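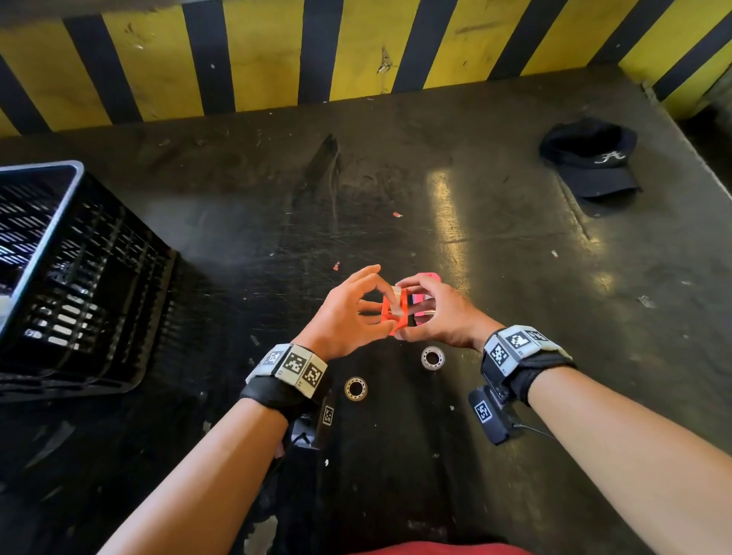
## Grudik, round two (the colors are staying)

18 May 2020

So I finally got back to the Grudik! If you were reading in March you'll remember I'd printed one full set, found out the slot in the tall piece was way too tight, sulked, and put everything in a drawer. Well, I reprinted the tall piece in orange, the chunky one in pink, and spent most of yesterday at the bench fitting things into other things.

For anyone new, the Grudik is a little two-part holder I've been drawing up for my desk. There's an orange bracket, a pink block that stands next to it, a few small inserts and a couple of bearings. It's supposed to end up as a pen stand with a bit that spins. I don't need a pen stand with a bit that spins, but I've wanted one ever since I saw a much fancier version in a shop window in Zastlow (and walked away because of the price, and then thought about it for the whole train ride home).

The new pieces are so much nicer to handle than the gray ones. I dropped the nozzle speed way down, which meant 130 minutes for the orange one alone, and I'd do it again. The edges came off the printer clean apart from a bit of fluff inside the slot, and a nail file took care of that.

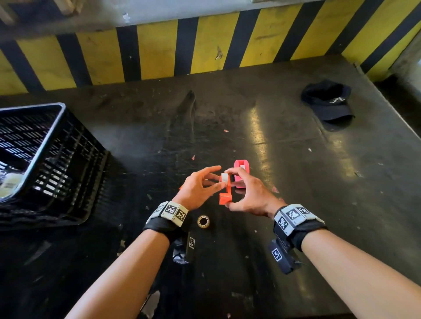
Seija Rissanen left a comment on the last post saying the insert should go in before the block gets anywhere near the bracket, and that I'd been making life hard for myself by doing it the other way around. Also that pink and orange together gave her a headache. She's right on the first count! I'd been trying to squeeze everything in at the end with my fingertips, like threading a needle in mittens.

The second count I'm ignoring. I can find these parts on a dark table in bad light, and that's worth a lot to someone who once spent an evening looking for a black spacer on a black bench. (It was in my sleeve.)

The tolerances are still a bit of a guessing game. I open up the slot a hair, reprint, try it, grumble, open it up another hair. My spool was 700 grams when I started and it's looking pretty skinny now. There's a margarine tub full of rejects under the bench, and every so often I fish one out thinking I can use it for something, and then I put it back.

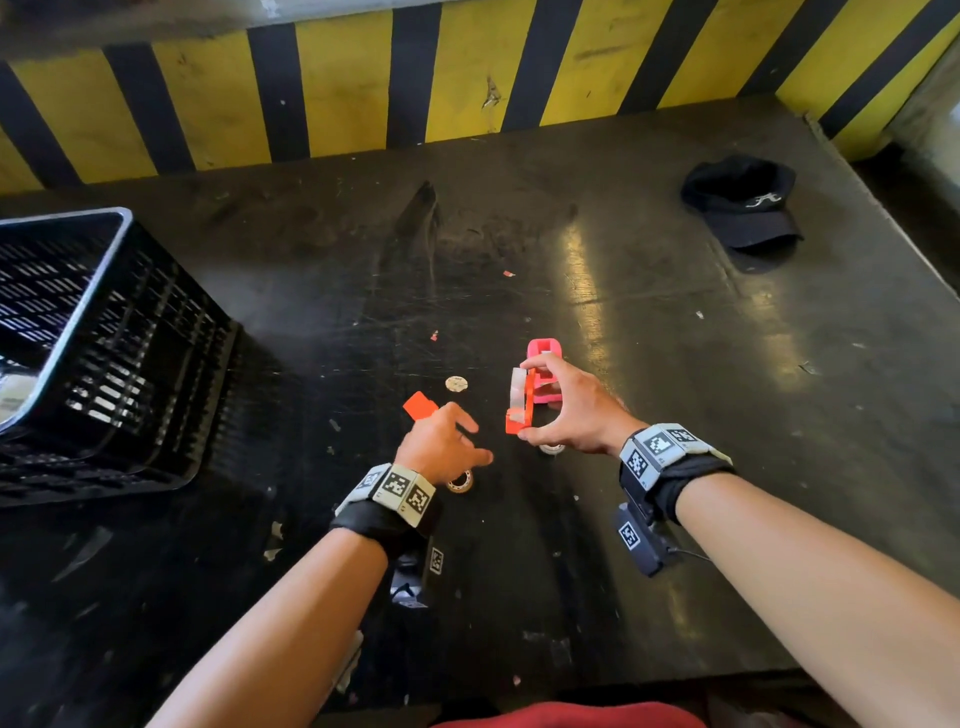 I did briefly consider gluing the whole thing and calling it finished. Glue would hide a lot! But then I couldn't take it apart again, and I know I'll want to change the foot. It's a touch narrow for how tall the piece is, and I can already see myself knocking it over with a coffee cup. Next version gets a wider foot, maybe with a little felt on the bottom so it doesn't scratch the desk.

The fiddliest job by far is lining up the small bits at the lower end. You need one hand for each side and really a third one for your tea.

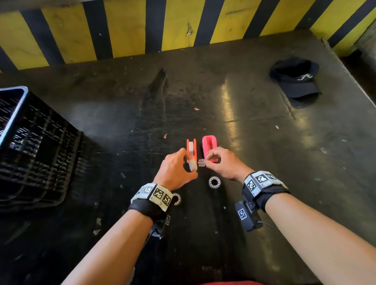 *Orange and pink side by side, bearings waiting their turn.*

I'll put the files up once the foot is sorted. If you've got a good trick for seating small bearings in printed plastic without cracking it, please tell me in the comments, I've only got the two left and Pesonen is out of that size until who knows when.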